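Robots Go To School Too
A visit to the Verach open day
3 October 2019

If you have ever been told to tidy your room, you may have wished for a robot to do it. So had we. That is why we went along to the open day at Verach, where people teach robots to pick things up and put them somewhere sensible.

We expected lasers. We got a tape line on the floor and a man at the door who asked us to wipe our feet.

The first thing we learned is that a robot begins by knowing nothing at all. It doesn't know what a flower is. It doesn't know that a vase goes the right way up. You can't tell it, either, as it would only sit there. You have to show it, and then show it again, and then have a biscuit and show it some more.

To do the showing, a person holds a pair of grippers, one in each hand. A gripper is a robot's version of a finger and thumb. The person uses them to do an ordinary job, such as putting a flower in a vase, and a computer keeps a record of how the grippers moved. Later the robot studies the record, a bit like you copying your big sister, but with less arguing.
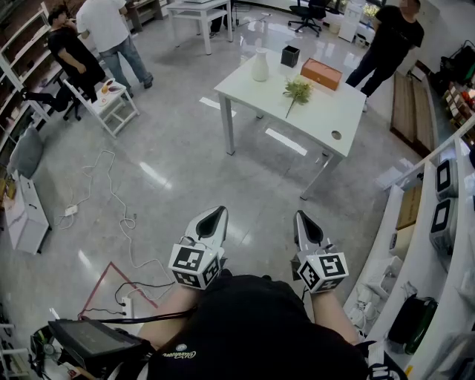 WORDS TO KNOW

Gripper: the part that grabs. The ones in the picture are white and pointed, with a black pad shaped like a curved fin. Nothing to do with sharks, we asked.

Marker: a black-and-white pattern that a camera can spot easily. There are patterns like this on the white cubes at the bottom of the grippers. A camera that can see a marker can help a computer work out where something is and which way it is facing.

Demonstration: one go at a job, from start to finish. The Verach team wanted 200 of them for the vase job alone. By the time we arrived they had done 31, and they were still being polite to each other.

WHY SO MANY?

Suppose you only ever practised catching a ball in your own kitchen. You might be very good at it, in your kitchen. Outside, with the wind blowing, you would get a ball on the nose.

Robots are worse. Move the vase a little to the left and a badly taught robot will carefully put the flower where the vase used to be. So the team keeps shifting things about on the table. The plant faces one way, then another. The box gets moved. It looks like people who can't decide how to decorate.

CAN I HAVE A GO?

Yes, and we did. Holding the grippers is easy. Picking up a thin stem with them is like eating peas with two rulers. One of our group dropped it four times and said the plant had started it.

The team keeps the clumsy tries in a separate folder. It had 453 in it before we came, and we were pleased to help.

The next open day is in January. Bring a grown-up, and wipe your feet.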